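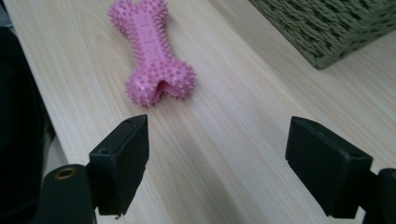

**From the bench: two sets of finger pads, one dog toy**

The hand-held gripper comparison is finished, and Ah-rin Na has put the full log in the shared folder. We tried pads from two suppliers, Brumow and Talen, on the same hand-held tool with the same camera mount. The task was picking pet and household items off a table and putting them into a woven basket. Each set of pads did 300 picks, split over 17 objects.

Most of the objects gave us no trouble. Boxes, bottles and the wooden blocks were within a pick or two of each other on both sets. The rubber chew bone was where the pads came apart. It is covered in small nubs, and the nubs bend. When the fingers close on the knob at the end, the split in the rubber squeezes shut and the toy turns in the grip. Closing on the middle shaft works much better with either pad, so we now ask operators to go for the shaft and to line up before closing.

The Brumow pads are the softer of the two. They held the bone in more of the shaft grips and they also let go of it cleanly over the basket. The Talen pads are stiffer and keep their shape under load, and several people preferred them for flat items because the edge gets under things more easily. On the bone they needed a harder squeeze, and after a long session that is tiring for the hand.

Wear was the other thing we wanted to know about. Corners take most of the damage, mainly from touching the table on a low approach. Scuffing by itself didn't change the results much. Loose fibers along an edge are a different matter, as they can catch on the basket weave on the way out. Please check the inner and upper edges before each session and trim anything that is sticking up. If a pad has lifted from its backing, swap it and write the change in the log.

The basket stays in the task. A few people asked for a plastic bin, which would be easier, but the woven rope gives the camera a lot of fine texture to deal with and the handle openings let you see part of what is inside. We would like to keep both of those. Set it toward the right of the table and leave clear space in front for the approach.
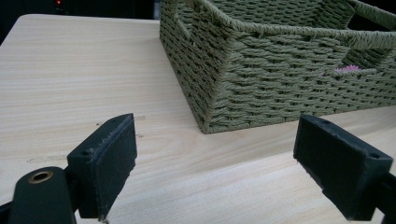

## Camera and controller notes

The camera stayed at the same height for the whole comparison. We tested a lower mount for one short session and went back, as the fingers hid too much of the object just before contact. At the standard height both pads stay in view when the jaws are open, and so does the table between them.

Logging ran through the Ungate controller. The Li unit is still on loan and will get its own test in February, with the Brumow pads fitted. Version 2 of the logging script fixes the late timestamps that some of you reported – please update before recording anything new. Recordings made with the old script are usable for looking at grasps, but leave them out of any timing work.

Spare pads of both kinds are in drawer 3475 with the short screws. Take a full pair, left and right, and don't mix suppliers on one tool. Comments on the log go to Ah-rin.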